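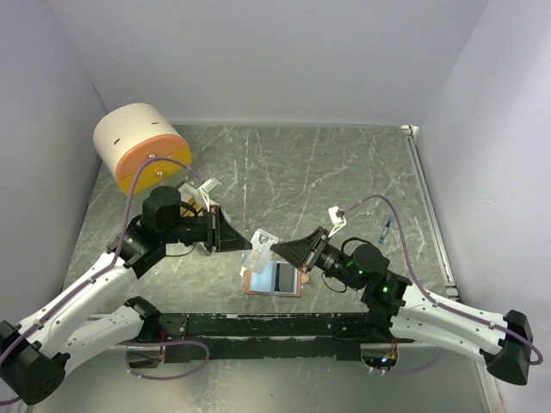

十一月，星期一，晚上十一点多

分享 19　评论 4

矮柜今天还是没来。

早上八点刚过，物流打电话，说车已经进了我们这个区，让我家里留人。我请了半天假，把客厅靠墙那一溜东西全搬开：唱片箱、落地灯、一盆死了一半的琴叶榕、一摞自称在读的书。搬完以后那面墙露出一块比别处白的长方形，旧电视柜在那儿站了好多年，替墙挡了好多年的太阳。我对着那块白看了一会儿，觉得像谁家把挂历摘了。

十点，物流又来电话，说车在区里，但是我的柜子不在车上。我问那车来干什么。对方想了想，说车上还有别人的东西。这话没法反驳。

中午吃了前天的剩饭，热了两遍，第一遍热完接了个电话。下午回去上班，同事问柜子怎么样，我说挺好的，在路上。这句话我从秋天说到现在，已经说得非常顺口，有一次我妈问我身体怎么样，我也差点说在路上。

还是从头记一遍吧，免得以后翻日记，以为自己当年是个果断的人。

柜子叫 Sultana，Petlow 家的，四门矮柜，胡桃木皮，门板是竖条的，细细的一道一道，像灯芯绒。名字很富贵，我查了一下，除了苏丹的妻子，还有一种意思是无籽葡萄干。我觉得它是按葡萄干取的，颜色很像。店里那只摆在进门左手边，上面放了一盏灯、一只空盘子、三本外文书，书脊都是米色的。我当时想，这柜子放我家，上面也会是一盏灯、一只空盘子和三本米色的书。这种念头就是他们布置店面时想要的，我知道，我还是站在那儿想了二十分钟。

店员过来问家里是什么风格。我最怕这个问题。我家的风格是陆续买的。沙发是上一个房子带来的，餐桌是打折的，书架是自己拼的，有一层板装反了，没有封边的那面朝外，后来我在那层前面摆了一排小玩意儿，来的人都夸有生活气息。我跟店员说，简单一点的。她点点头，说 Sultana 很百搭。我在别的店问过别的柜子，也都很百搭。照这么搭下去，全世界的家具可以住一间屋。

然后是尺寸。我那面墙，从暖气管到门框，能用的长度正好比 145 公分宽一点点，而 Sultana 的小号就是 145。我量了三遍。第一遍拿卷尺量，第二遍换一把卷尺，两把差了小半公分，于是有了第三遍。第三遍量出来是两个数的中间，我决定相信它，这大概就是人们说的取得共识。店里那位说，两边最好各留一个手掌的缝，好透气。我家能留的缝，大概能塞进一张银行卡。她说，那也行。

回家以后我用美纹纸在地上贴了一个柜子。这是网上学的，据说可以预先感受体量。我在那个纸柜子周围生活了一个多星期，绕着走，进门的时候侧一下身，半夜上厕所的时候也侧。有一天晚上忘了，直接从柜子中间穿了过去，还有点不好意思。体量我感受到了，美纹纸也感受到了地板，撕的时候带下来一小片漆，现在补的颜色不对，好在柜子来了能盖住。所以现在这柜子非来不可了，它身上还有遮丑的任务。

定金是付了以后才看到配送条款的。送货上门另算，上楼另算，没有电梯再另算，拆包装要提前说。加起来 900 多块。我问能不能只送到楼下，我自己想办法。对方问我有什么办法。我说我再想想。第二天我把钱付了。这 900 多块里有一项叫“就位服务”，就是把柜子从门口挪到墙边，四步路的样子。我这辈子没有享受过这么贵的四步路，准备到时候站在旁边好好看。

交期写的是 19 天。我当时很感动，现在定制家具动不动就是两三个月，十九天简直像面包店。后来才弄明白，十九天是从“排产”开始算的，排产是从“确认木皮”开始算的，确认木皮需要我去店里看样，看样要约，约要等店里有样。我像一个在政务大厅里往回走的人，每个窗口都让我去前一个窗口。

木皮样终于到了，三片，放在一块黑绒布上，郑重得像看戒指。一片偏红，一片偏灰，一片中间带一道浅色的边材。店员说第三片很有性格。我选了偏灰的，没有性格，我家的性格已经够用。她在单子上写“灰调”，我签字，签完她说，成品和样板会有自然差异。我问多大差异算自然。她说木头嘛。

这两个字后来经常出现。问门板的条纹会不会积灰，木头嘛。问冬天开了暖气会不会裂，木头嘛。问为什么付了全款，木头嘛（这个是我自己在心里替她答的）。

再说颜色和地板的事。我家地板是黄的，黄得很诚恳，是前任房主那个年代流行的那种蜂蜜色，每一块都在发光。灰胡桃放上去，我在脑子里试了无数次，有时候觉得很高级，有时候觉得像一个穿西装的人站在油锅里。网上的说法分两派。一派说木色不要超过三种，另一派说木色要敢混，混得越多越像有底蕴。我数了数家里现有的，马上就不数了。混吧。

为了过渡，据说要加一块地毯。为了配地毯，据说要换一下沙发套。这是我第一次认真理解什么叫牵一发动全身，我只想把电视机从一个松了的柜子上拿下来，现在正在看沙发套。

沙发套看的是 Humis 的布。他们的布样做得很好，一本一本的，翻起来像小时候看的邮票册。颜色的名字也好，什么“潮汐”“陶土”“雾后”，没有一个让人知道是什么颜色。我拿了“雾后”和“谷仓”回家，白天看，一个是灰，一个是黄灰；晚上开灯看，两个都是黄灰；关了大灯只开落地灯看，两个都是沙发。我把两块布样搭在扶手上，搭了快两周，现在客人会以为我有两块很小的盖毯。

这两块布目前还搭着，我今天坐上去的时候把“谷仓”坐到了缝里，掏出来的时候顺便掏出一支去年找过的笔。

说回柜子。上周店里通知，柜子已经出厂，让我先准备保养用的东西。我问准备什么，她推荐一种木蜡油，叫 Candex，小罐，说用棉布薄薄擦一层，等干，再擦一层。我买了。罐子比我想的小很多，和一罐鞋油差不多，价格和一双鞋差不多。说明书折了很多折，展开有半张桌面那么大，里面有一句“切勿过量”，我看了看罐子，觉得这句写得很宽心。

晚上闲着没事，我拿书架那层装反的板试了一下 Candex。擦在没封边的那面，毛糙的地方吃得很快，颜色深下去，居然挺好看。摆在前面的那排小玩意儿我拿下来以后就不太想放回去了。这样一来，全家状态最好的一块木头，是装反的那块。柜子还没来，油先用掉了小半罐。

我也不是没想过退。上星期有一晚，我打开了好几个页面，看了别人家的二手柜子，有一个和 Sultana 很像，没有条纹，门是平的，价钱只有零头，卖家写“搬家忍痛”。现在所有二手家具都在搬家，都在忍痛，我很少见到有人写“看腻了”。照片拍得暗，柜脚旁边露出半只拖鞋。我问了尺寸，对方说一米五左右。左右这两个字，在我家这面墙上就是门能不能关上的区别。我说谢谢，对方说可以小刀。我想象了一下在柜子上动刀的情景，后来才反应过来是讲价。

没买。一个原因是尺寸，另一个原因是已经付了全款。第二个原因比第一个有说服力得多。

旧电视柜的去处也还没有定。它左边的门合页松了，关上以后会自己慢慢打开，尤其在夜里，像有人想跟你说句话。我在合页里塞过牙签，塞过火柴棍，塞过折起来的购物小票，最后用一根橡皮筋把两个门把手绑在一起，用了两年。每次拿东西先解橡皮筋，拿完再绑上，所以那里面放的都是不值得解橡皮筋的东西：旧路由器、一捆不知道给谁充电的线、半包蜡烛、一本按揭合同。上周末我把它清空了，搬到阳台上，现在电视机放在两把餐椅上，吃饭的时候就少两把椅子。平时一个人吃饭也看不出来，只是看电视的时候总觉得它坐在那儿，跟我面对面。

小区里收旧家具的说，这种板材的不收，要拉走得我给钱。我问给多少。他在阳台上绕着柜子走了一圈，敲了敲侧板，那个神情我在 Petlow 的店里见过，只不过那时候是我在敲。他报了个数，我说再考虑考虑。柜子就在阳台上站着，门又自己开了，橡皮筋不知道掉到哪里去了。晚上收衣服的时候被它碰了一下膝盖。

物流下午六点又打来一次，换了一个人，声音很年轻，说柜子找到了，在另一个区的仓库，外包装有一个角“轻微受压”。我问里面有没有压到。他说没有拆，不好说，可以签收的时候当面看。我说要是压坏了呢。他说可以拒收，拒收就重新排产。排产这两个字一出来，我马上觉得轻微受压完全可以接受。角嘛，靠墙的那个角最好。我问他是哪一个角，他说外包装的角。

我又问什么时候能到。他说这周内，会提前一小时联系。上回也是提前一小时，上回我在牙科躺着，嘴里有东西，电话是护士帮我按掉的。这次我把铃声调到最大，是那种谁听了都要回头的铃声，今天下午开会的时候已经试过一次效果，来电的是一个问我要不要装修贷款的。

趁着还没到，晚上又把墙量了一次。踢脚线我以前没算进去。踢脚线凸出来一点，柜子的背板是平的，这么一来柜子和墙之间会有一条缝，正好能掉一支笔，或者一封信，或者遥控器。网上有人为这件事把踢脚线锯掉一段，也有人在柜子背后垫木条，还有人说习惯就好。锯踢脚线的那个帖子写得特别长，配了进度，中间停更了很久，最后一次更新是在问哪里有卖同款的踢脚线。我决定习惯。

插座也在那面墙上，高度刚好在柜子背板的中间偏下。Sultana 背后有没有走线孔，我翻了产品页，产品页上写“预留人性化设计”，没写是孔。我给店里留言问了，店里回了一个笑脸和一句“有的亲”。我问有几个，在哪边。目前没有回。如果孔在右边，插座在左边，线就要在柜子后面横着走一整趟，那条踢脚线让出来的缝倒是派上用场了。这么想想，没有白凸。

还有上面放什么，这件事我已经想了比柜子本身更久。店里那种米色的外文书，我翻了一下家里的书，最接近米色的是一本驾校教材。盘子倒是有，问题是在我家空盘子放不过一晚上，第二天里面就会有钥匙、硬币、口香糖的纸、药店的小票，再过一个星期会有一节不知道有没有电的电池。灯也有，可是灯一放，电视机就得往旁边让，电视机一让，坐在沙发正中间看就是歪的，那沙发就得挪，挪了沙发，地毯就……地毯还没买。

所以电视机放正中，旁边什么都不放。琴叶榕搬回原来的角落，剩下的那一半叶子朝外。

睡前把客厅的唱片箱先搬回来了一个，堵在那块白墙前面，绊了一跤，脚趾磕在箱子角上，轻微受压。明天下午还有个会，要是柜子那时候到，就只能请楼下帮忙开一下门，也不知道楼下在不在。假条我先写好放在草稿里，日期空着。

Candex 的盖子刚才没拧紧，屋里有一股橘子皮的味道。起来拧了。

分享　评论（4）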